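Why do our library books go missing? Group project report
Simin Najafi, Genivaldo Peixoto, Rafia Kazmi
Supervisor: Shinji Tsuji

1. What we wanted to find out

Books go missing from the open shelves at the Helden library every year. Staff told us the loss, but not which ones or why. Our question: are they stolen, or just in the wrong place? We thought mostly stolen. We were wrong about that.

2. How we did it

Took the catalogue list for the ground floor, 2,000 titles, all marked "available". Checked every one against the shelf in March. Mornings only, before the reading groups came in. If a book wasn't in its place we looked one bay either side, then wrote it down as not found. Second round two weeks later, whole floor this time, looking for the not founds anywhere at all.

Rafia did history and travel, Genivaldo did science, Simin did the rest (novels are quick, they're by surname). Atlases were left out becuase they lie flat and the labels can't be read without lifting the whole pile.

3. Results

First round: 361 not found. Much more than we expected. Travel was worst, then cookery. Poetry nearly perfect, but hardly anyone borrows it.

Second round: most of them turned up. Wrong shelf, wrong bay, behind other books, on the trolley by the window. A whole run of Italian cookery was sitting in gardening. Only 10 were never seen again.
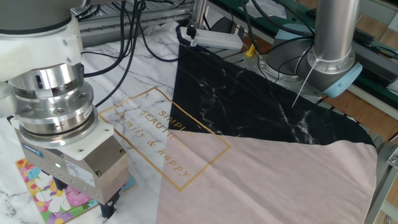
Which kind of book is most likely to end up in the wrong place? Thin paperbacks with the shelf number printed on the spine sideways, mainly travel guides and short cookery books.

Thick hardbacks nearly always go back right. We think people remember where a big book came from – the gap is easy to see. A thin one leaves no gap so it gets pushed in anywhere near.

4. Talking to staff

Asif Kakakhel runs the front desk and let us ask him questions over lunch. He said returns pile up after four o'clock and get shelved in a rush. He also said readers "help" by putting books back themselves. There is a sign asking them not to, but its on the inside of the door.

5. Problems with our method

One floor only. One month only. Genivaldo's science list was printed from an older catalogue so 5 titles had to be checked again. Also we got faster as we went on, so the first bays were probably checked more carefully than the last ones – should have swapped sections for the second round.

6. What we suggest

Move the sign to the ends of the shelves. Put a returns trolley in travel. Bigger spine labels on thin books, upright if they fit. Check travel and cookery once a term and leave poetry alone.

Shelf lists are in the appendix, in the order we walked them.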